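**Turnbridge Anti-Vibration Pads, Series 18**
Product information for laundry, utility and light commercial rooms

The Turnbridge Series 18 is a set of four molded rubber pads intended for placement beneath the feet of washers, dryers and similar freestanding appliances. The pads reduce the transfer of vibration to the floor and limit the tendency of a machine to travel during the spin cycle. They are supplied to housing providers, schools, care homes and private households through Henriques and its regional dealers.

Series 18 replaces the earlier Jirkby pad, which is no longer manufactured. Customers holding Jirkby stock may continue to use it, but the two types should not be mixed under a single machine. Their heights differ slightly, and the machine will not sit level.

## Construction

Each pad is molded in one piece from a dense natural rubber compound. The upper face carries a shallow cup that receives the appliance foot. The lower face is ribbed in a ring pattern for grip. No adhesive is used or required, and the pads leave the floor finish unmarked under normal conditions. On newly waxed or newly sealed floors, installation should wait until the finish has fully cured.

The compound is resistant to ordinary detergents, fabric softener and diluted bleach. It is not resistant to solvents or mineral oil – pads that have been exposed to either should be replaced.

## Specifications

| Item | Value |
|---|---|
| Pads per set | 4 |
| Pad height | 18 mm |
| Pad diameter | 94 mm |
| Maximum load per set | 323 kg |
| Color | Dark gray |
| Order unit | One set, boxed |

The maximum load applies to the appliance, its contents and any water held in the drum. Where a dryer is stacked on a washer, the combined weight of both must be considered.

## Suitability

The pads are suitable for concrete, tile, vinyl, linoleum and sealed wood floors. They are not recommended on carpet or on raised platforms with an unsupported span. A floor that flexes underfoot will continue to flex with the pads in place, and the floor structure should be examined before any accessory is purchased.
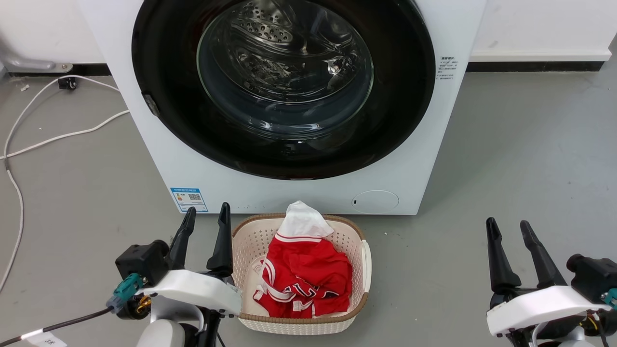
Clearance should be checked before ordering. The pads raise the appliance, and machines fitted beneath a counter may not have enough room above the top panel. Side clearance is unaffected. Front-loading washers with a round filter cover low on the front panel, at the right-hand corner, are often easier to service once raised, as a shallow tray can be placed closer to the outlet. Drain hoses and inlet hoses should be long enough to accept the added height without strain.

## Installation

Two people are required. The appliance must be switched off, disconnected from the electrical supply and emptied of water before it is tilted.

1. Clean and dry the floor where each foot will stand.
2. Tilt the appliance backward and place a pad beneath each front foot, with the cup facing up.
3. Lower the appliance, then repeat at the rear.
4. Check the level from side to side and from front to back. Adjust the feet and tighten the lock nuts.
5. Reconnect the supply and run a short spin cycle with an empty drum.

New washers are normally delivered with transit bolts at the rear. These must be removed in accordance with the manufacturer's instructions before the first cycle. The pads will not correct the violent movement caused by bolts left in place.

## Care and inspection

Pads in household use should be inspected once a year. In shared laundry rooms, the recommended interval is every 2000 cycles. Cracking, permanent flattening or a glazed surface indicates that the set has reached the end of its service life. All four pads should be replaced together.

Lint and detergent residue may be removed with warm water and a soft brush. Pads must be dry before they are returned to service.

## Ordering and returns

Sets are dispatched from the Gokuvell warehouse. Orders of over 94 sets are delivered on pallets and require an address with ground-level unloading. Unused sets in the original box may be returned within 30 days of delivery – a return number must be obtained first.

Housing providers and institutions may request a sample set for evaluation. Requests should be addressed to Sofia Valente, Institutional Sales, and should state the floor type and the make of appliance. Technical questions concerning load, stacked installations or floor finishes are handled by Siu-fong Siu, Product Support.

The specifications on this page are valid from Jan 29, 2022. A revised table, including a taller pad for uneven utility floors, is planned for October.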